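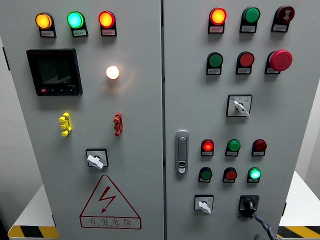

Figura 1. Quadro de comando da célula Furtună, portas esquerda e direita fechadas.

Apontamentos da aula prática — Manutenção de células automatizadas
Unidade: Quadro de comando e colocação em serviço
Docente: Marius Coman
Revisão de 13 de julho de 2024

1. Âmbito

Estes apontamentos cobrem a preparação do quadro da célula Furtună, montada na oficina de Standness, para ensaios de manobra executados pelo robô. A programação do manipulador é tratada na unidade seguinte. O esquema elétrico de referência é o da pasta Zundex, folha 9. As alterações feitas à mão nas cópias antigas não são válidas.

2. Disposição das portas

A porta esquerda reúne a sinalização de alimentação e a medida: três sinalizadores na linha superior, o multimedidor digital quadrado e, à direita deste, o sinalizador branco. Mais abaixo ficam os elementos amarelo e vermelho e um comutador rotativo de punho branco. O aviso de perigo elétrico está no terço inferior.

A porta direita reúne o comando. A paragem de emergência é o botão vermelho de cabeça em cogumelo, na segunda linha, à direita dos botões verde e vermelho. O fecho metálico vertical encontra-se junto à união das duas portas.

3. Verificação antes do ensaio

3.1. Confirmar no registo da célula que não há intervenção em aberto. O número de processo do quadro é 3432.
3.2. Com o quadro consignado, verificar o aperto dos condutores de terra das portas e o estado das dobradiças.
3.3. Limpar as lentes e as chapas de identificação com pano seco. O uso de solvente apaga a gravação.
3.4. Fechar as duas portas e rodar o fecho até ao batente. Uma porta mal encostada altera a distância de aproximação do robô ao botão.
3.5. Repor a alimentação e registar os sinalizadores acesos, por posição e cor. O registo faz-se por linha, da esquerda para a direita.
3.6. Acionar a paragem de emergência, confirmar o corte do circuito de comando e rearmar. O ensaio só prossegue com esta linha assinada.
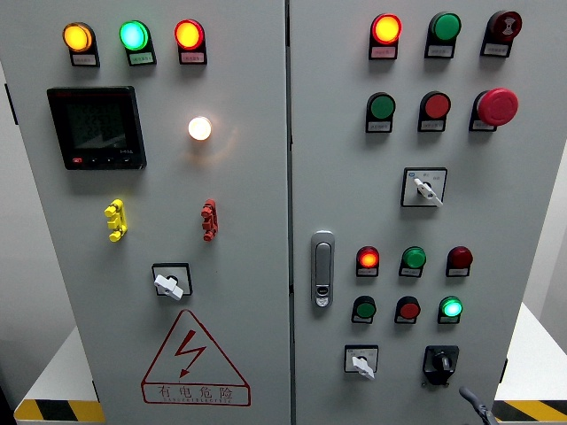 Em que momento se volta a ensinar ao robô a posição dos comandos?
Depois de qualquer deslocação do quadro, da substituição de um comutador ou da troca de uma ferramenta do manipulador. Nos restantes casos basta a verificação dos 2 pontos de referência.

4. Comutadores rotativos

O erro mais frequente é o punho parado entre posições. O contacto pode fechar de forma intermitente e a falha aparece no autómato como perda de sinal, sem indicação da origem. Procede-se assim:

— rodar o punho manualmente por todas as posições, com a célula em modo local;
— medir a continuidade de cada contacto na régua, nunca pelo sinalizador;
— comparar o ângulo do punho com a marcação da placa;
— se houver folga, apertar o parafuso do punho e repetir a medição.

Os blocos de contacto Faltent são substituídos às 3000 manobras, valor fixado no plano interno da oficina. A contagem volta a zero na ficha após cada substituição.
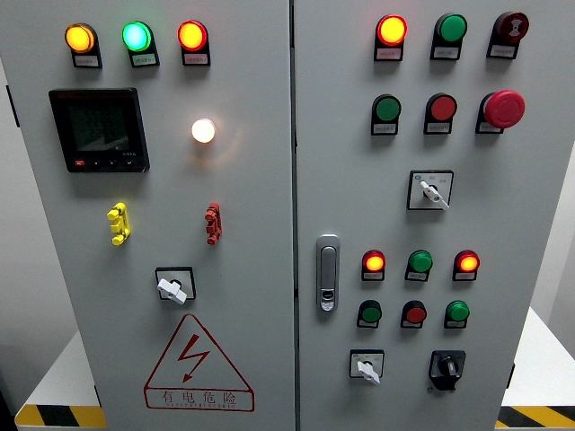 Ilda Serrano observou que, na turma de setembro, a medição na régua foi feita com o comutador ainda ligado ao autómato e que as leituras saíram falseadas; pediu que a desligação da ficha passasse a constar do procedimento.

A observação foi aceite. Lê-se agora, antes da medição: desligar a ficha de entradas do autómato e identificá-la com etiqueta.

5. Registo

A folha de ensaio leva o número de processo, o nome do operador, o estado inicial dos sinalizadores e o resultado da paragem de emergência. As anomalias descrevem-se pela posição do elemento na porta — linha e ordem — e pela referência do esquema. Entregar a folha antes de desligar a célula.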